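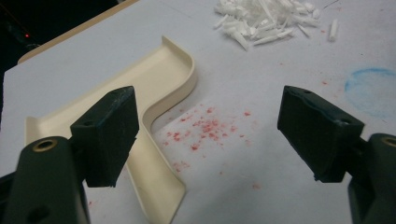

White table, Monday morning

Threads > Work & Pay > Stage and Pit

14 February 2022

Okay, a thread on doubling pay, as I said I'd write up our Flikside contract once the ink was on it. I play reeds in the pit, so yes, I have a dog in this fight.

Doubling is when you cover a second instrument in the same show. Our old deal paid a bump for the first double and zip for anything after that. I hauled 2 extra horns to Mustero all last July on that deal and my back still remembers!

New language: every double gets paid, and it counts for rehearsals too (this was the part management hated). They came in offering a flat 300 for the whole run. We said no thanks and went back to a percentage. 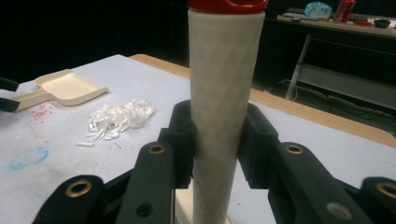
Monidine replied that a percentage only helps if base scale moves, and ours has been stuck for years, so isn't this just a slice of a small pie? Fair! Base did go up a little, but I'd have liked more.

The thing I'd look at in your own contract is the list of what counts as a double. Ours left out piccolo for flute players, because of some side letter from the Geerts Hall days that only turned up in a drawer in week 10 of talks.

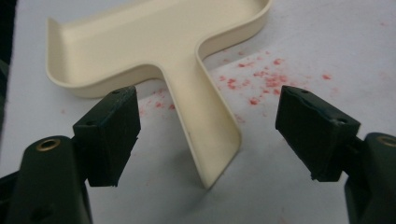 And that side letter was still in force, which is wild, so we had to bargain it away before we could touch the list. It cost us around 12 days. Ask your steward for every side letter before you sit down, even the dusty ones.

More on the subs clause tomorrow, I've got a matinee to get to.

We use cookies to keep you signed in. Accept | Manage settings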